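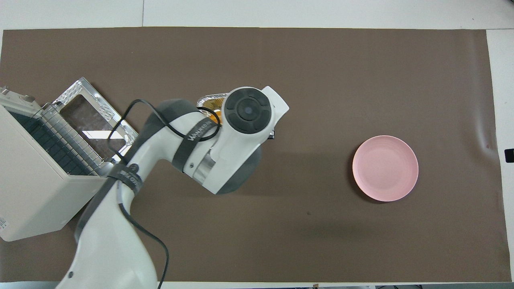
Notebook – print and finishing bench, March

Started 8.40 am. Second go at the Vandeo label stock, the matte white one their rep swears is a straight swap for what we buy now. I had my doubts when the sample box came and I still have them.

The claim, from the sheet in the box: same ink settings, same blade pressure, same cutter speed, no new profile needed. Four "sames" in one paragraph makes me want to measure things.

Loaded the roll on the Larncombe printer with the standard matte profile. Ran the honey jar job as the test because it has the fine serif text, the solid amber block and that awkward scalloped edge. 800 labels, one lane. Colour on the amber block is a touch flat next to the retained sample from our usual stock. Man-sik Geum looked at both under the daylight lamp and said he'd pass it. I'd pass it too if the customer had never seen the old one, but they have, and they keep a jar on the windowsill to compare.

Text is fine. No feathering that I can find with the loupe.

Cutting is where it gets murky. First 3 metres on the Desmet at the usual pressure went through the face and marked the liner, not all the way but enough to feel with a fingernail. Dropped the pressure one step. Liner clean, but the scallops didn't release properly and waste removal tore at the inside corners. Went back up half a step and it ran. So there goes "same blade pressure". Half a step isn't much, but it's a setting somebody has to remember at changeover, and we all know how that goes.

Waste matrix broke 5 times over the run. For comparison I went back through the log for the last honey jar job on the old stock: 2,574 labels, one break, and that was at a splice. Man-sik reckons the blade is getting tired and I should change it before blaming the material. Fair point. I checked the blade log and it's well inside its hours, but the blade log is only as good as the people filling it in. Will fit a new one and repeat before I write anything to Vandeo.

Lamination: gloss film went down flat, no silvering over the solid block. Left a strip bent round a jar on the shelf. I'm not going to say it sticks well until it's been there a good while and had a spell in the fridge. The sheet says "permanent" and so did the sheet for the stuff that peeled off the chutney lids last winter.

Rewind tension. Had to back it off a bit towards the end of the roll, it was telescoping towards the operator side. Could be the core. The cores they sent are a hair loose on our mandrel, and I packed one with masking tape to get through the run. Not something I want to be doing every day. Ask whether they have another core supplier.

Price. Their quote is lower per roll, no argument. It's also a shorter roll, which took me a while to spot. Worked out per metre the saving is nearly nothing, and then the extra breaks eat into that. Man-sik thinks I've made up my mind already. Maybe. I'd like to be shown wrong with a clean roll and a fresh blade.

Side note on the Lurnau software update: the new nesting option did save a strip of material on the mixed sheet job, but it also rotated two labels against the grain without asking. Turned it off. If anyone turns it back on, check the preview before sending to the cutter.

To do:
- new blade in the Desmet, then repeat the honey jar file at old pressure and at plus half a step
- retained samples of both stocks into the folder, labelled on the back this time
- measure the cores with calipers instead of guessing
- fridge test on the bent strip, next to a strip of the old stock
- leave the rep's voicemail until the repeat is done

Stopped 4.15 pm. Roll is bagged and back on the bottom shelf with the tape still on the core.

Last updated: March

Contact the print bench | Copyright Print and Finishing Workshop | Back to top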